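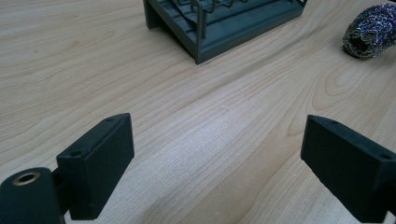

Clearing out before the new year

Monday, December 28, 2020

So it's that sleepy stretch between the holidays, when I can't remember what day the trash goes out and I've had pie for breakfast more often than I'd like to admit. Which means (of course!) that I've decided to sort every piece of paper in the apartment.

I blame my friend Paweena Meesuk. We were on the phone last week and she mentioned that she does all her paper once a year, in one go, with the radio on, and then doesn't think about it again until the next December. I've been thinking about it every single day for most of 2020, so that sounded pretty good to me.

I started with the closet in the hall, where I keep what I've been calling "the files." They're grocery bags. There were warranties for things I sold two moves ago, a whole envelope of parking stubs from Hinthorpe, and 13 takeout menus, a couple of them for places that closed before I even got to try them. I kept one menu because my sister had drawn a duck on it.

The rule I settled on was simple enough:

Taxes, medical and anything with a signature – keep.

Instructions – toss, if I can find them online.

Letters and cards – keep, but read them first.

That last one is where the afternoon went. I sat down on the floor with a stack of cards from my old coworker Usa Chuensuk, who moved to Skundeck in April and still writes real letters, on real paper, in green ink. She tells me what she's cooking and which neighbors are feuding over the hedge. I'd answered maybe half of them. I felt bad about that for a while, then I got up and wrote her four pages, including a very long complaint about my upstairs neighbor's treadmill.

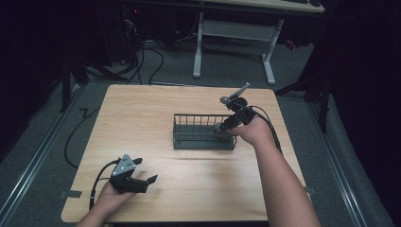 After that I had a lot more energy for the boring stuff. The bank statements went fast, and so did the old pay slips, and by dinner I had fed 172 sheets through the shredder. (I know because it has a little counter on it, and I got weirdly competitive.) It overheated twice and I had to let it rest while I ate leftover noodles standing up.

What I haven't figured out is photos. I have more than 100 loose prints, mostly without dates, and a bunch of people in them I can't name. My mom could probably tell me who they are, so I'm going to mail her a batch and ask her to write on the backs in pencil. If you've got a better system, leave me a comment. I'll be back at it tomorrow with the kitchen drawer, and I'm a little scared of the kitchen drawer.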